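Swimming in a straight line in open water without stopping every few strokes?

Asked by Garba Nnaji, Aug 6, 2014
Tagged: open water, technique, sighting
546 views

I took up swimming properly last winter after years of only cycling, and I can now do 3,000 metres in the pool without feeling wrecked at the end. My stroke is nothing special but it is steady, and the coach at my club has stopped shouting at me about my elbows.

Open water is another matter. I have been going to the lake at Mancuso since the water warmed up. They put out a triangle of big orange buoys and you swim laps of it. I go off to the left every time. I start pointing at the buoy, put my head down, and when I look up again I am heading for the reeds. My mate tracked me on his watch and the line looked like a dog had drawn it.

What I do now is stop and do two or three strokes of breaststroke to find the buoy, then start again. It works but it kills any rhythm, and people behind swim into my feet. I have tried lifting my head during front crawl but my legs sink and I get a mouthful of water.

I have my first proper event in November, a warm water swim abroad, one big loop with long gaps between the marks. I would like to sort this out before then. Some details in case they matter:

I breathe to the right only. I can breathe to the left but it feels bad and I slow down.
I wear a full wetsuit, a Zondus, bought second hand. It is a bit tight across the left shoulder.
Goggles are small pool ones with dark lenses.
I do not have a nose clip or a snorkel and do not want either.

Is there a drill for this, or do I just need more hours in the lake? And how often should I be looking up?

Comments on the question

Mal-soon Yeom: Do you swim straight in the pool if you shut your eyes? Try it in an empty lane, you will find out quickly whether it is the stroke or the sighting.

Garba Nnaji: Tried it this morning. I hit the left lane rope before halfway, three times out of three. So it is the stroke, I suppose.

Mal-soon Yeom: Both, probably. Most people drift a bit.

3 answers

Answer from Serena Marchetti (accepted)

You have two separate problems and it helps to work on them separately. One is that you do not swim straight. The other is that you do not have a way of checking your direction that fits into your stroke. If you fix only the second you will be looking up all day long and correcting.

Swimming straight first. Since you only breathe to the right, the likely cause is what your left arm does while your head is turned. In most one-sided breathers the leading arm either presses down to hold the head up or slides across the middle line of the body. Ask someone to film you from the end of the lane, coming towards the camera. If the left hand goes in and crosses in front of your nose, there is your answer. The cure is to think of entering wider than feels right, on a line straight out from the shoulder. It will feel as if you are swimming with your arms in a Y. On film it will look normal.

Do the eyes-shut swim as a drill as well as a test. Six strokes with your eyes closed, then open them and see where you are against the black line. Do it for 200 metres at the start of each session and change one thing at a time. Move the left hand out a little, see what happens. Then try it breathing every three. You do not have to race breathing every three, but you should be able to do it for a few minutes without it feeling bad. If there is chop or low sun on your right in November you will be very glad of the other side.
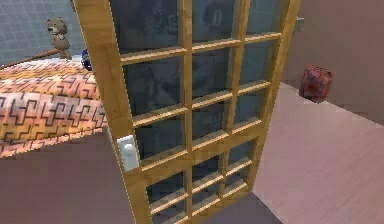

Sighting second. The mistake nearly everybody makes is to lift the whole head, look and breathe in one go, facing forwards. That is why your legs sink. Split it into two. Look first, with only the eyes out of the water, as low as you can get away with, then let the head roll to the side and breathe as normal. You are not trying to study the view. You want one quick picture, and very often it will be a bad one, with a wave in it, or murky and dim like the reflections in the dark panes of a glazed door, where you can tell there are some rounded shapes and not much more. Do not hold your head up waiting for it to get better. Put your face back in, and look again a couple of strokes later. Two or three poor looks close together will give you enough.

Timing: press lightly with the leading hand as it starts to catch, and lift the eyes then. Kick a bit harder for that one stroke if your hips drop. In a wetsuit they should not drop by much.

How often depends on how straight you swim. At the moment I would say every six strokes. Once the left arm is sorted, try 10 and see whether you are still on line. In flat water with a big buoy some people go for much longer, but I would not copy them in a first event.

Other things that help:

Pick something tall behind the buoy before you start. A roof, a pylon, a gap in the trees. Buoys vanish behind small waves and hills do not. If you can walk the shore the day before, stand at the start and pick your landmarks for each leg, then write them down.

Change the goggles. Small pool ones with dark lenses are fine in strong sun and poor at any other time. Get something with a wider lens and have one clear pair and one tinted pair.

Check the wetsuit. If it pulls on the left shoulder, that alone can send your arm across. Put it on again slowly, work the material up from the wrist to the armpit and then over the shoulder a pinch at a time. Very often a suit that feels too tight has just not been pulled up far enough. If you are swimming somewhere warm in November you may not be allowed to wear it anyway, so look at the rules now and do some of your lake swims without it.

Do not follow feet blindly. By all means swim behind somebody, but keep checking. I followed a man round the wrong buoy at Grireo and we both had to go back.

Comments

Garba Nnaji: Thank you, this is very clear. I had my club coach watch me and the left hand does cross over. I will do the eyes-shut drill for a couple of weeks and report back.

Guido Cirillo: Agree with all of this except the six strokes. I would say every four to begin with, it is practice after all.

Serena Marchetti: Four is fine if his neck can stand it.

Garba Nnaji: Rules say no wetsuits above a certain temperature, so that is something else to get used to.

Answer from Guido Cirillo

Serena has covered the technique. I will add a pool set, as you can learn most of this indoors.

Put a bright bottle at the far end of the lane, on the side, above water level. Ask first, some pools do not like it.

Warm up easy for as long as you want.
Eight lengths, looking at the bottle twice on every length. Short rest after each.
Four lengths breathing only to the left. Slow is fine.
Four lengths with the head up the whole way, like a water polo player. This is hard and it is meant to be. Half lengths if you cannot manage it.
Eight lengths at the pace you would race, looking at the bottle twice each length again, and trying to keep the same time as you would without looking.

The last part is the one that matters. When I started, sighting cost me around three seconds a length and now it costs me next to nothing. Write the times down. I did this set once a week at the Tretine baths for a whole winter, and my neck ached for the first month.

If you have two or three friends and the lifeguard is in a good mood, get the lane ropes taken out and swim round the outside of the pool in a bunch. You will get kicked a bit, and you learn to look up when there is splash everywhere. You also learn to turn without a wall, and people who have only trained in lanes lose a lot at the marks.

About the rope test – do it breathing to the left as well. If you drift the other way it is the breathing arm business. If you still go left, look at your kick. I had a scissor kick on one side for years and never knew.

Comments

Mal-soon Yeom: Our pool said no to the bottle but yes to a swim hat over the starting block.

Garba Nnaji: Breathing left I go nearly straight. Slightly right if anything.

Guido Cirillo: Then it is the arm. Good, that is the easier one.

Answer from Ilaria D'Amico

Just get more hours in the lake, it comes by itself. I never did a drill in my life and I swim fairly straight. Go with somebody faster and stay on their feet. Also get bigger goggles, the small ones are useless outdoors.

Comments

Serena Marchetti: Bigger goggles yes. Staying on somebody's feet only works if they know where they are going.

Ilaria D'Amico: Pick somebody who does then.

Related questions

Goggles leaking only on one side
How cold is too cold without gloves?
Chafing on the neck from a wetsuit
Should I learn to breathe both sides before my first triathlon?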